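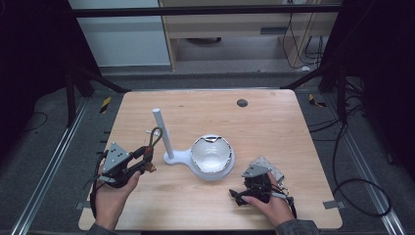
White bowl with a silver rim, on its white stand

About Arkska

Arkska is a small tableware shop and repair bench run by people who get far too excited about bowls. We sell new ones, we find old ones, we replace the odd missing one from a set your aunt gave you, and we spend a lot of time thinking about where a bowl goes when it's on the table and where it goes when dinner is over.

Snædís Thoroddsen started the shop in a rented garage with a folding table and a set of shelves she had sanded herself. She had been buying single bowls at estate sales for years (never the full set, always the one left over) and had reached the point where she couldn't close her kitchen cabinets. Selling a few seemed sensible. The first weekend she sold 7 and came home with more than she'd taken out. That is still pretty much how our buying trips go!

What we love

Bowls first. Soup bowls, rice bowls, deep cereal bowls, the wide shallow kind that makes pasta look like you tried. We're especially fond of plain white with a metallic rim. A thin silver line around the edge does so much for a table. You put it on pale wood on a gray morning and the whole breakfast looks better, even when breakfast is leftover noodles.

Stands come a close second. Plenty of people have never owned one, and we will happily talk your ear off about them. A bowl that sits tilted a little toward you shows its inside, and the inside is often the best part – a clean bright glaze, a ring of color, the potter's finger marks. We keep a mix of stands out on the tables so you can try your own bowl on them. Bring it in wrapped in a dish towel. We like meeting them.

The collections

Rumar is our everyday line: white ceramic, stackable, in four sizes, and made to be used hard. If you break one, we can nearly always match it.

Inumeck is the dressier one, with metallic rims. It looks lovely with Rumar and we set them together all the time, Inumeck for the soup and Rumar for everything else. Please keep anything with a metallic rim out of the microwave. We say it at the register, it's on the card in the box, and we're saying it again.

Rweyemamu is the shelf at the back where the one-offs live. Old bowls, odd bowls, lids that lost their pots, a gravy boat now and then. Nothing there gets reordered, so if you've been thinking about one for a week, come and get it.

The shop

You'll find us at 2541 Rumar Street, in the low brick building beside the laundromat. Come in by the side door when the front one sticks. There are 3 long tables in the front room, all light wood, and we reset them whenever the mood takes us. Customers move things too. Some of our best settings were put together by a kid waiting for a parent to finish choosing plates.

The repair bench is behind the shelves. We fix chips and clean breaks on pieces meant for display, and we'll tell you straight if a bowl shouldn't hold food again. Rims are trickier. We don't regild, but we know people who do and will pass along a name.

Caring for your bowls

We get asked about this so often that it may as well live on this page. Wash rimmed bowls by hand with a soft sponge, never the scratchy side. Dry them before you stack them and slip a paper napkin or a scrap of felt between each one. Stands just want a damp cloth. If yours wobbles, check for a crumb under the base before you decide it's broken – we've had two come back that way and both went home again the same afternoon.

Table evenings

Our table evenings began in February 2025 and they've turned into the part of the month we look forward to most. We clear the front room, put out everything we've got, and people set a place however they like. No rules about which side the fork goes on. There's soup, and you pick your bowl off the shelf. Places are limited to what fits around the tables, so call ahead or ask at the register.

Working with us

We supply a few cafes and one very patient bed and breakfast, and we'd be glad to do more of that. Small orders are welcome. If you make bowls or stands yourself, bring a piece in and let us hold it. Snædís does the buying and is usually in before lunch, somewhere near the back shelf with a box half unpacked.

Parking is on the street. Dogs are fine on a short leash, tails permitting.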